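May
By Oskari Hakala

I got to Lempi Harju's place a little after nine in the morning and she already had a kitchen drawer upside down on the counter. "Don't take your coat off yet," she said, "the pantry is freezing." So I kept it on, and we did the first half of this interview standing up between the flour and the lightbulbs.

Lempi sorts out other people's kitchens for a living. She started doing it for her aunt in Bandholm, then for her aunt's neighbors, and now she keeps a notebook with every pantry she has ever emptied. I asked how many and she flipped to the back page. "Twenty-eight. Well, Miettinen Street I did twice, they filled it right back up!"

What I really wanted to talk about was canisters, because I own far too many and I can never find the rice. Lempi has strong feelings here. She once went through a single house and wrote down every container in it, lids and all, for an insurance list. The number was 1,034. "I dreamed about lids for a week," she told me. "Little ones. Rolling."

Her own shelves are nothing fancy. There are jam jars with the labels half soaked off, a row of old Tellden tins that belonged to her mother, and one huge glass thing with a cork that she hates but can't throw out (it was a wedding present, and the cousin visits). She likes a squat canister better than a tall one. "Tall ones look wonderful in the store. Then you get to the bottom and your whole arm is in there, and you have oatmeal up to your elbow."

And the lid? "Flat, always flat. I want to put another one on top of it. If it has a knob, what am I supposed to do with the knob?" I said I like a knob. She gave me a look and went to put the coffee on.

We moved to the table after that and I finally got out of my coat. I asked about color, since every catalog I get seems to be pushing dark green this year. Lempi says she still goes for cream or off-white, and she says it doesn't bother her if it leans a bit yellow. "Mine were whiter once. So was I."

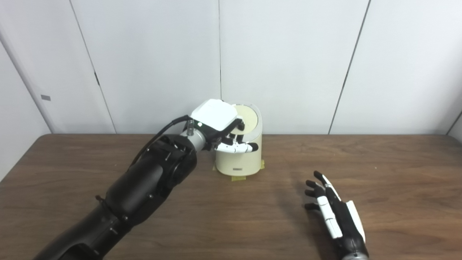
She's just as firm about labels. Keep them small and put them low on the front, where your thumb won't rub them off when you open the thing. She used to write hers in fountain pen, which was lovely until the first steamy evening of soup, so now it's pencil on plain paper.

Tape she will defend to anyone. When she's planning a shelf or a countertop, she puts a strip down wherever a canister is going to live and leaves it there for five days. "If you keep putting the sugar somewhere else, then somewhere else is where the sugar goes. You move the tape. You don't argue with yourself." I tried to argue with her about bare wood and sticky residue, and she said a little cooking oil on a rag takes care of it, and had I never owned a table before?

Before I left she made me promise to go home and do one shelf, only one, and to start with the rice. She also sent me off with a Graltilus tin full of cardamom buns, and I'm under orders to bring the tin back. It has a flat lid, of course.

Contact: Oskari Hakala, home pages desk | Copyright, all rights reserved | Back to top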